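So I went down the rabbit hole last night on the Hillulico ethics filing, and I have to share it, because my inbox has been full of people asking what the fuss is.

Quick catch-up if you've been living your life like a normal person. Hillulico is the county board's outside consulting outfit, the one hired back in May to "review procurement practices." Fine, sounds dull, I nearly skipped the agenda item myself. Then a local watchdog newsletter called Strazds put out a piece saying that two of the board members who voted for the contract had taken campaign money from people on Hillulico's payroll. The board's press office called it "a smear with footnotes" in a post that went up just before 9 p.m. and was gone by breakfast. I grabbed a copy (always grab a copy!) and so did half the county, judging by how many times it's been texted to me.

I read the footnotes. All of them, with a bag of pretzels and my reading glasses. Strazds says the donations came to $3,026 in total, and when I pulled the county's campaign finance reports and added up the same lines, I got $3,026 too. That isn't a fortune. You couldn't redo a bathroom with it. But the board's own rules say a member has to disclose any donation from a bidder's employees before voting, and I couldn't find a disclosure from either one in the minutes. If it's in there somewhere, send me the page number and I'll happily post it.

Now, the part that had me talking out loud to my dog. The contract file is 668 pages long, and the county put it online as one giant scan you can't search. I scrolled the whole thing. There are parking receipts in there. There's a lunch menu. There's a long stretch on automation grants, including the one that went to Gimum, a small manufacturer out past the fairgrounds, and I'll get to them in a second.
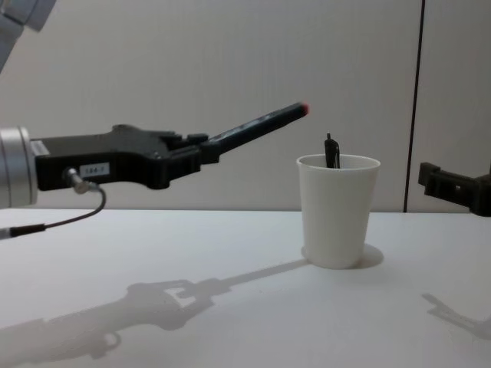

A gripper labeled 184-7 on the end of a robot arm, over a white tabletop.

Back to Gimum. Their grant is one of the purchases Hillulico was supposed to be reviewing, and the report gives it a clean bill of health in a single paragraph. Maybe it deserves one! I've got no beef with Gimum, and Strazds doesn't accuse them of anything. What bugs me is that other grants got three or four pages apiece, with tables, and this one got a paragraph that reads like it was written on the way to the elevator.

I called the board office to ask about it and was told the members "stand by the process." I asked which process. I was told someone would get back to me. I also emailed Hillulico and got an auto-reply thanking me for my interest in a career there, so who knows, maybe I start next month.

To be fair to the board, there's another side to this. A reader who follows county money much more closely than I do wrote in to say the disclosure rule was reworded last winter, and that it may only cover donations made in the same budget year as the vote. I checked, and the wording is murky enough that I can see it going either way. Strazds says the old wording still applies. The county attorney hasn't said anything in public yet, and I'd sure like to hear it.

Meanwhile, the Flemeck neighborhood association has asked the board to put the Hillulico contract back on the agenda and take comments before the second payment goes out. Their letter is short and pretty polite, considering. The clerk's office confirmed to me that it came in and said it'll be in the packet for the next meeting, which starts at 6:30 p.m. in the annex. Sign-up sheets for speakers come out at 6, and they do run out of slots. I'll be there, and I'll post my notes when I get home.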